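Replacement Fingertip Blocks for the Pradberg Hand Gripper (pair)
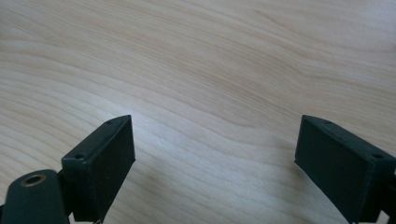 Dark green fingertip blocks, jaw open over a wooden surface.

Sold as a pair, left and right. Screws included.

Hi, Clyde Esposito here. I run the parts counter at Drurescombe, and I get more mail about these blocks than anything else we sell, so let me tell you what went wrong with the last batch and what we did about it!

Back in May we shipped 300 pairs with screws that were too short. They went in fine and they felt tight, but they only grabbed a couple of turns of thread. Use the gripper for a week or so and one block would start to creep inward at the tip. You'd close the jaw on something, the block would twist a hair, and whatever you were holding would pop out sideways. I had a glass jar go that way on my own bench (pickles, sadly, all over my shoes). One customer got a pinched thumb when she reached in to straighten a block with the trigger still half pulled. She's fine, but I felt awful about it.

Oľga Slanina in our shop tracked it down. She ran old and new pairs side by side on the Nägeli test stand, and the short screws started backing out well before 3,000 closes. The longer ones were still snug when she stopped the stand – and she only stopped it so she could go home.

So if your pack has a white label, you have the short screws. Please stop using them and write to me. I'll send 2 sets of the long ones free, no receipt needed. Packs with a yellow label are good to go.

Fitting them: let go of the trigger, lock it open, and keep your other hand out of the jaw. Snug the screws by hand first, then give each one a quarter turn with the key. Check them again after 20 closes. Please don't use thread glue, it can craze the plastic and then you're buying blocks again.

Light scuffs on the inner faces are normal wear and don't hurt the grip. A crack near a screw hole is a different story, so swap the pair right away, even if only one side has it.

Fits the Pradberg hand gripper, all versions. Does not fit the Faser, sorry! I keep asking.

Page updated 9/23/23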